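Simulated demos: how many are enough, and does the wall count?

armindo_q
May 29, 2022
I've been recording kitchen demos in Vovum for a fortnight and have 616 episodes. The policy trained on them is superb at approaching things and hopeless at everything after that. Wrist camera only, open gripper at the start, random arm pose. A fair share of my early steps look like this one, and I'm starting to wonder what anybody could learn from them.

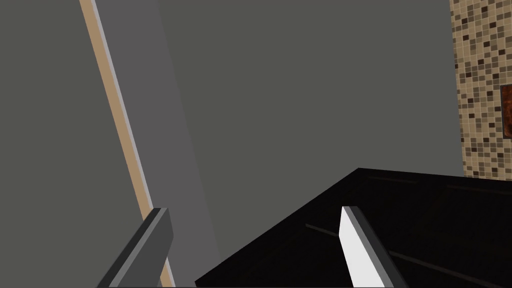 Do I need to record the approach as well as the grasp?
Record both, but trim the idle steps at the front so the approach doesn't swamp the rest.

morais_bench
616 episodes of what, though? If 50 of them are good I'd train on the 50 and bin the others. I did that in November and my success rate went up, as did my opinion of myself.

Ulgate
Disagree with morais. Bin the dull ones and the policy has no idea what to do when it's staring at plaster. Mine used to drift off towards the ceiling like a bored teenager. I put the wall starts back in and it learned to turn round.

morais_bench
It learned to turn round because you recorded someone turning round. Armindo's episodes may just be someone looking for the mouse.

armindo_q
Wounding, but fair. I checked a batch of 17 and in 16 of them I sit still before moving. Another view from the same kitchen, for the jury:

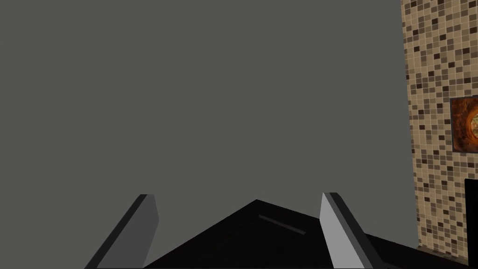

Wrist view, gripper open, mostly grey wall with a bit of tile.

zulmira.b
Zulmira Bettencourt here, I look after the Undham set. You're both arguing about the wrong thing. Keep the wall starts, cut the pauses, and add a fixed camera over the shoulder. A plain grey wall tells the arm next to nothing about where it is. The mosaic helps a bit, if it's in view.

Ulgate
A second camera doubles the storage.

zulmira.b
So does stubbornness, in my experience.

morais_bench
I'll accept wall starts if they're tagged, so I can leave them out and be right in private.

armindo_q
Tagging them tonight, then. Does the trim script want the first gripper motion or the first joint motion?

Ulgate
Joint motion. With gripper motion you'll cut off the whole approach, and we'll be back here having this chat again.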